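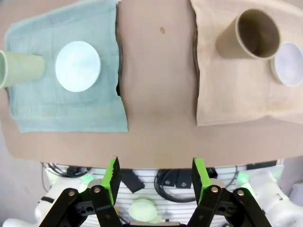 Written by Corina Ruchti. Checked by Henryk Adamczyk. Last changed 07/02/2025

Towel setting

A towel setting is an informal way of laying a table in which every eater has a cloth towel of their own, spread flat on the bare table top, with a plate and a cup on it. The towel takes the place of the tablecloth and of the place mat, and in many homes also of the napkin. It is used mostly for breakfast, for children's meals and for meals in rented rooms and holiday houses, where there is often no tablecloth in the cupboard.

Name

The expression is not found in the older books on housekeeping, which speak only of "a cloth under each cover". The form "towel setting" became usual in the Rurnthorpe area, where it was written in the house rules of the Fasato guest houses. Teresa Wieczorek, who collected these rules, also noted the forms "towel place" and "short cloth". In the neighbouring villages people simply say that the table is laid "on towels".

Parts

The basic setting has a towel, a plate and a cup. Cutlery is brought later, together with the food, and it is not counted as a part of the setting.

The towel is normally a kitchen towel or a small hand towel. Each place has its own colour, so that the same person can find the same place at the next meal. Quiet colours are preferred, for example a pale blue-green beside a beige tan. Patterned towels are also used, but small spills are harder to notice on them and the towel may then stay on the table longer than it should.

The plate is round and usually white, and is the same for all places. The cup may be of china, glass or paper. When paper cups are used, it is a habit to choose them near to the colour of the towel, such as a sage-green cup for a blue-green towel and a tan cup for a beige one. The cup then shows which place it belongs to, even when it has been carried to another part of the room.

Laying

The towels are put down first, side by side, and a strip of bare table is left between them. This strip is called the gap. It has a practical use, as a spill on one towel does not pass so easily to the next, and serving dishes can stand there if it is wide enough. Marek Kopecký, in his notes for the Gonport household course, recommends a gap of one hand. On narrow tables it may be less, but the towels should not overlap.

After this the towel is smoothed from the middle to the sides. It does not need to be ironed, and light wrinkles are accepted. A folded corner should be opened before the plate is placed, otherwise the plate will rock.

The plate comes next and the cup is placed last. There are two customs for the cup. In the first it stands upright beside the plate, ready to be filled. In the second, which is called "resting", the cup lies on its side on the cloth until the eater sits down. A resting cup does not collect dust so quickly as a standing one, and it is also a sign that the place is still free. The direction of the opening has no fixed rule. Resting is practised mainly with paper cups, because they are light and do not chip.

Electric cables on the table, for instance of a lamp or a toaster, should be moved away before the towels are laid. A cable under the cloth makes a ridge and a full cup can fall over it.

Clearing

The plate and the cup are taken away first. The towel is then lifted by its four corners, so that the crumbs stay inside, and is shaken outdoors or over a sink. Teodor Brzozowska describes a variant in which the towel is turned over and used a second time at supper. The Gonport course did not allow this.

Use in guest houses

The best documented case is the Baumgart house in Rurnthorpe. It had 23 places at breakfast and kept a stock of over 200 towels, which were sorted by colour on open shelves. Guests received one colour for the whole stay. The practice ended when the house changed to washable mats, but the towels remained in use in the kitchen.

See also

Place mat
Tea towel
Paper cup
Table laying for children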